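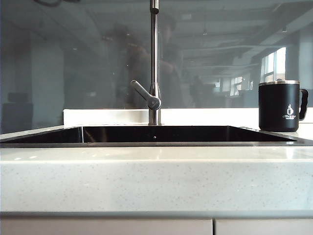 According to Ghada Daher, a depth camera in front of glass is lost money, and after two weekends I start to believe her. But I would like to hear from other people before I change the whole build.

Mug arm on a shared counter, depth is wrong near the glass
posted by tomek_b, September 30, 2018

Hello all. In our shared workshop (Jiler, second floor) I am building a small arm which should take a mug from the right side of the sink and hold it under the faucet. The arm is a Floltau kit with five joints, and the camera is a Kokau depth camera on a fixed stand. Behind the sink we have a big glass partition, and on the other side of it is the office.

On my desk at home everything works well. At the sink, the black mug is found in the color picture, but the depth for it is often missing, or it jumps to something far behind. From 30 saved readings, 20 had no usable depth on the mug. When a person walks in the room, the reflection in the glass also becomes an "object" and the arm wants to plan around it. The mug has a silver rim, and sometimes only the rim has a depth value.

I can not move the sink and I don't want to cover the glass, other members like the light. What can I try in software or with a cheap change?

pelle44
Use a white mug.

Ghada Daher
I said it to Tomek in person and I say it again here with more details. You have two problems and you should separate them.

First, the glass. Your camera stand is fixed and the counter does not move, so you don't need to measure what is behind the back edge. Define a box in the arm's coordinates: from the front edge of the counter to the white ledge, and in height a bit more than the mug. Throw away every point outside of it. In Klinhom this is the crop filter, and it must run before the object search. The people in the reflection will disappear, because their depth falls behind the ledge. A real hand over the sink you must still see, so please keep the stop button and low speed.

Second, the mug. Matte black gives back very little infrared. Don't ask for its depth at all. Find it in the color picture, take the point where its base touches the counter, and calculate the position from the known plane of the counter. I did this with dark bowls last December and it was good enough for a gripper with soft fingers.

Also put the faucet in the planner as a solid shape by hand – the lever too, it stands out to the left and your elbow joint will find it. The camera sees shiny steel badly.

ozan_makes
I agree about the crop. One addition: windows reflect in that glass, so fix the exposure by hand and test in the morning and in the evening. With auto exposure my detection score went down to 73 percent on sunny days. A strip of matte tape around the mug can also help, if the owner of the mug allows it.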